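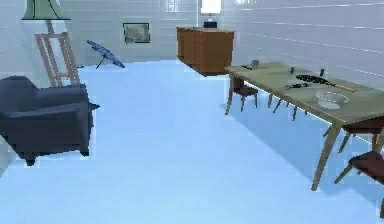 How do you test a robot's hand? At Wamlow we try it first in a pretend room, inside a computer.
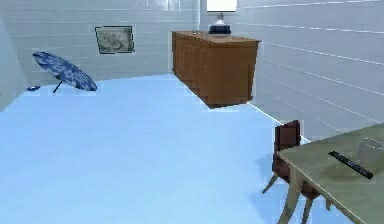
The pretend room, with a remote control on the table.

We compare two grippers, Catar and Flanodon. Each gets 200 tries at the same job — pick up a cup, then put it down.

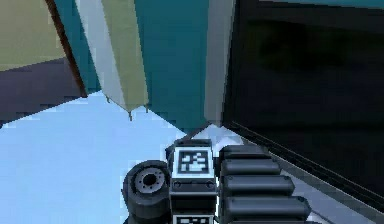
Written by the Wamlow test engineer

A marker is a square black-and-white pattern. A camera can use it to work out where the arm is.
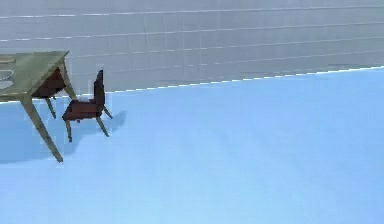
Catar dropped the cup 23 times and Flanodon 47 times. Both will be tested again with a slower controller.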